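Tulline Fruit Shelf: Progress Report to Olasport

Fri 21 March | By Gleice Sampaio

When Olasport agreed to pay for a shelf, I promised a report on the shelf. I did not expect there to be this much to say about one. The short version is that the Urban unit is up at Wusside, it holds fruit, and we are under budget. The long version involves screws.

The unit and the red basket at Wusside: 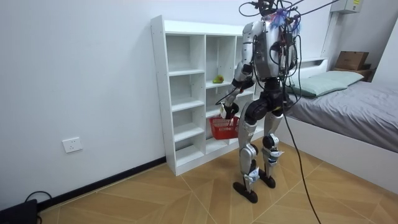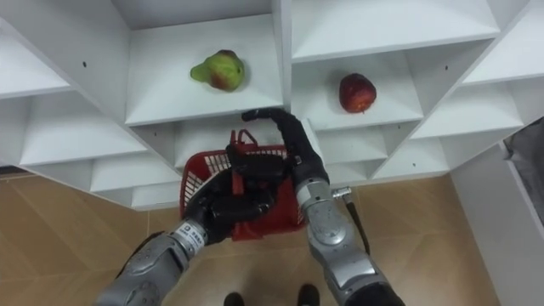 A pear and an apple, in separate quarters.
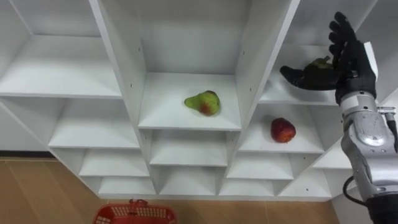
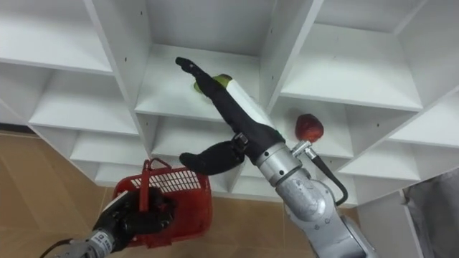

Where we are

The plan you approved in the fall was modest. People coming through the Wusside hall would be able to take a piece of fruit from an open shelf, at no charge and without filling in a form. We would buy one decent unit, some baskets, and enough fruit to get us to the end of the trial. All of that has happened, in a slightly different order from the one in the plan. The fruit came before the shelf did and spent its first week on a folding table, looking like the prize nobody wanted at a school raffle.

The shelf was late because the first delivery contained the boards for one unit and the instructions for a bed. Urban replaced the lot without an argument, and I would like that recorded, given how much arguing I had prepared. Assembly took two evenings. The manual says one, and shows a smiling person doing it alone in socks.

About the screw holes

You asked on the phone why the white panels have little dark holes in them. They come that way. The unit is sold to be put together in several arrangements, and whichever you choose, you are left with the holes for the ones you didn't. Caps are available in white. I have not bought them. They cost more per ounce than the pears, and so far the only people to mention the holes are you and my mother.

If Olasport would like the caps, I will of course fit them, and charge them to the line called "finishing," where at present there is only a roll of felt pads.

Cubbies versus one big bowl

The original idea, which was mine and which I now disown, was a big bowl. Bowls are cheap and they look generous. They also hide one bad pear at the bottom until it has made friends. With open cubbies each piece gets its own spot, so I can see what I have from the doorway and take out anything that has gone brown before it becomes a matter of smell.

The other thing the cubbies have done is slow people down. With the bowl, people grabbed. Now they stand there and shop. I have watched a grown man move from an apple to a pear and back to the apple, then leave with neither and return ten minutes later for the pear. I don't know how to put that in a results table, so it is going here.

There are drawbacks. The lowest compartments are close to the floor, and fruit put there is treated as though it had fallen. We have tried good pears down low and tired ones up high, and people still reach for the tired ones. Until I think of something better, the bottom of the unit gets whatever doesn't mind waiting, and everything we want eaten this week goes in the middle.

The upper compartments are fine for anyone my height and above, and a nuisance for children, who climb. The unit has not moved so far. I would still like a wall bracket fitted before the summer program starts, and I would like it to be fitted by a person who owns a level.

Pears, generally

I had budgeted for apples with the odd pear for variety. The hall wants pears. They have to be set on their sides, because stood upright in a cubby they wait until the room is quiet and then go over with a thump. They also ripen on a schedule known only to themselves. On a Monday they are doorknobs and by Thursday they need a spoon.

The apples, meanwhile, are no trouble at all. They sit there being red. If this report were about apples it would be one page.

I have changed the order so that the pears come in smaller lots and more often. This adds a little to the delivery cost and has taken a good deal out of the compost bucket. The greener pears go toward the back of the compartment and the softer ones at the front, which works until somebody helpful tidies up.

The basket

Red plastic, mesh sides, one handle. It is used to carry fruit between the kitchen and the shelf, and it is the item in the whole project I would buy again without reading a single review. It rinses clean in the sink and you can see through the sides to what has been forgotten in there.

I did order a nicer one first, in woven something, on the grounds that the funder might visit. It shed on the fruit. It now holds umbrellas and has been removed from the accounts.

Money

Spent to date: $584. That covers the unit, the felt pads, the red basket, and all fruit through this week. It does not cover my two evenings, or the drill bit that is still somewhere inside the heating vent.

Remaining in the grant: $68. I had hoped to report a rounder figure. What is left should cover the bracket and one more small fruit order, as long as the bracket costs what the website says and not what the man at the counter says.

No money has been moved between lines apart from "signage," which went to pears. The sign was going to say PLEASE TAKE ONE. People were already taking one. A few were taking several, and I doubt a sign would have held them back.

What has not gone well

The labels. I wrote neat paper ones for the compartments, with the kind of fruit and the day it came in. The tape would not stick to the panels for longer than an afternoon, and I found them on the floor tiles, face down, each morning. Stronger tape stuck beautifully and then took some effort to get off, which I don't recommend on something white. There are no labels now. People appear able to identify an apple.

The survey also went poorly. I left cards and a pencil. The cards that came back said "bananas" and the pencil did not come back. I will try asking people out loud, and report on it next time with whatever dignity is available.

On bananas, for the record: they were considered and they do not suit the compartments. They lean.

Between now and May

- Fit the wall bracket.
- Keep the pear deliveries small and see whether the compost bucket stays light.
- Give the lowest row a purpose. Onions have been proposed. I am thinking about onions.
- Ask the people who use the hall in the evening what is left by the time they arrive, which I suspect is apples.
- Send Olasport the receipts in one envelope this time.

One question for you

The unit can be extended sideways with a second set of boards, using the holes you asked about. I am not requesting money for this today. I would only like to know whether Olasport would look kindly on a request in May, so that I can either start measuring the wall or stop looking at it. A yes or no by email is plenty. If you would prefer to come and see the shelf in person, mornings are best, before the pears go.

Gleice Sampaio
Tulline

Related items
Wusside Hall: Spring Opening Hours
Tulline Fruit Shelf: Original Proposal
Why We Gave Up on the Bowl
Compost Bucket Rota, Revised Again
Lost Property at Wusside (Umbrellas, Mostly)

Contact Tulline | Copyright Tulline, all rights reserved | Back to top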